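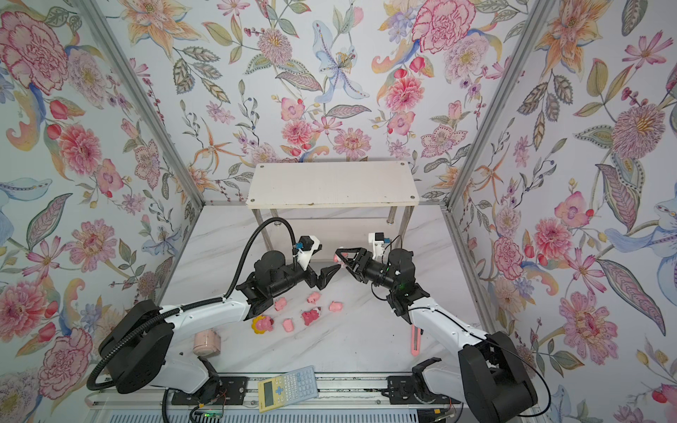
Buying two arms was the easy part of the budget, according to Reshma Moodley, and the lines that caused arguments were the ones for cable, mounts and spare grippers. Her comments came as Clatevik set out its equipment plan for the coming year, which adds paired-arm tabletop stations to its small-parts handling program.

The plan covers 23 stations over two budget periods. Orders for the first group go out in February. The second group will be ordered only after the first has logged 700 hours of supervised running, and the model and supplier may change between the two.

Each station is budgeted as a complete unit. That means two arms, two grippers, a camera mount near each wrist, aluminum rail, mounting plates, wall panels, wiring and a fixed camera. In earlier years Clatevik bought arms from one account and everything else from another, and stations sat waiting for brackets after the arms had arrived.

"We had arms in boxes for most of a spring," said Gillespie Gourlay, head of purchasing at Clatevik. "The money for the rail was in a different pot and it had been spent. This time one order number covers the whole station, down to the clamps."

The work planned for the stations is picking up, sorting and passing small objects of mixed shape, including toys, cups, hand tools and desk items. Objects will be bought locally out of a small supplies allowance and replaced as they wear. They are not treated as equipment and do not go through the approval process.

Grippers are handled differently. Clatevik expects fingers to wear faster than any other part and has set aside money for one spare pair per arm. Wrist cables are stocked on the same basis. Arms are not held as spares. If one fails, the station stops until a replacement is delivered, and the delivery time is written into the supply contract.

Farquharson will supply the rail and mounting plates, cut and drilled before delivery. Skesiretti will do the assembly and the first check of each station on site. Contracts for the arms have not been signed, and Clatevik will not name bidders before they are.

Floor space set the upper limit on the order. The Guten building can take the first group with its present power supply. The second group needs a new circuit, and that cost is carried in the building budget.

Staff will be trained before the stations are delivered. The plan allows 80 hours for each operator, with over half of that spent on setup, cable routing and changing grippers. Catherine Crichton, who runs the training, asked for the extra setup time after reviewing the fault log from the pilot stations. Of the 67 stoppages in that log, most were traced to cables and connectors.

Clatevik will review spending at the end of the first group. Suppliers wishing to bid for the second group can ask for the station parts list and the delivery terms from Dougal Pollock in the Clatevik purchasing office. Media questions should go to Ebbe Tveit.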